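GenRobot.AI Hand-Held Gripper Pair, four months in

We bought the GenRobot.AI pair in March to collect folding examples for a small policy we train at Vallow. Before that we used teleoperation, and a good day gave us 25 clean episodes. With the hand-held pair one person gets through 100.

The grip is comfortable and the trigger is light. Thin cotton is still hard to pick up in a single layer, but the blue pads hold terry well. Most of our towel work is done on a bed, because a soft surface gives the model the kind of sag it will meet in homes.

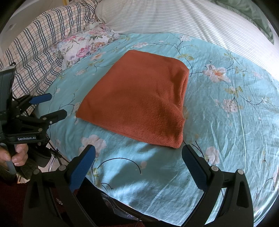 Nigatu commented on the first version of this review that the pads wear smooth and that slips after that point end up in the training data. Fair point. We swap ours every 24 hours of use and throw out any episode with a dropped corner.

Complaints: the cable catches on bedding, and the left and right recordings drift apart in long sessions, so we restart both every hour - annoying, but it works. The Hirner set we tried earlier kept better time and was too heavy for a full shift.

Four stars out of five. Updated July 6, 2023.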